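Deladlow calls for proper stopping and spacing rules before robot arms reach the shared kitchen

UMGATE, May 6, 2023 — Deladlow, the independent body that reviews working rules for small robot arms, has today published a good practice note on arms used for handling kitchen items. It asks makers and trial sites to stop describing their equipment as "safe around people" until they can show what was tested, with which objects, and who was standing nearby.

The note runs to 16 pages and makes 13 recommendations. It covers bench work of the most ordinary sort, in which a single arm with a two-fingered gripper handles bowls, plates and toy food on a tabletop. Deladlow chose this kind of work because it looks harmless, and because claims about home use are so often built on it. 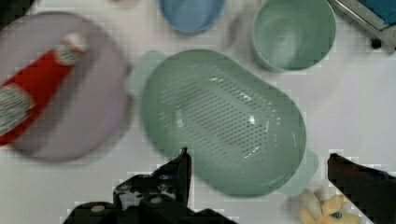 By Nuria Fikre
Lead Reviewer, Bench and Domestic Handling, Deladlow

We read 165 sets of trial rules for this note. Most had a line saying the arm would move slowly. Very few gave a speed, and only eight said who was allowed to change it. A rule that can be altered by anyone with a laptop, with no record kept, is hardly a rule.

I am also tired of the word "collaborative". It is printed on brochures as though it settled the matter. An arm may be built to stop on contact and still be holding something you would not want pushed into your hand. The risk sits with the whole job: the arm, the gripper, the thing gripped and the table it is gripped on.
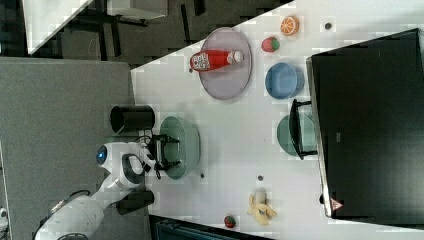
Robot arm with its gripper at the rim of a pale green bowl. Toy food and tableware share the tabletop.

The note asks every site to mark the full reach of the arm, including whatever it is carrying, and to treat the edge of the table as part of the working area. Monitors, stands and loose cables should be listed in the site plan. Too many of the plans we read showed a neat rectangle with an arm in the middle of it and no other object at all.

Then there is the matter of see-through items. Clear plastic and strong reflections are a known nuisance for cameras, yet trial reports tend to fold them into one overall score. We want them reported separately. If a system does well with a red bottle and badly with a clear lid, a buyer ought to be told both.

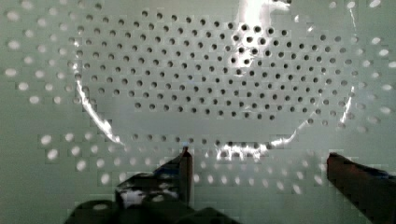
Wrist camera view: glare along the rim of a transparent round object on a perforated green surface.

Tilahun, which supplies training to trial sites, has said it will adopt the note in full from January. We welcome that and will wait to see the paperwork. "Our people will grumble about the logbook," said Colin Crabtree, its head of site practice. "They grumbled about the last one and filled it in anyway."

Stunside was less keen. Its technical manager, Ayana Gebreyes, told us that separate reporting would "make good systems look patchy". Perhaps some of them are patchy. 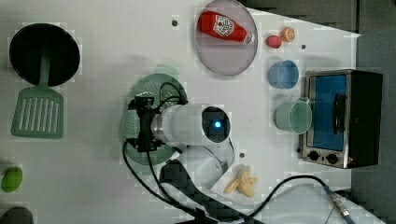

I would add a caution about our own work. A good practice note has no force in law, and toy fruit tells you little about a wet floor or a child reaching for a biscuit. Sites that follow all 13 recommendations will have better records and clearer limits. They will not have earned the right to put "home ready" on a box, and we shall say so if they try.

Comments on the note are open to makers, trial sites and members of the public. Replies will be published in full unless the sender asks otherwise.

Press contact: Jae-hoon Jeon, Deladlow press office, Umgate
Technical queries: Lensa Endale, Standards Desk

ENDS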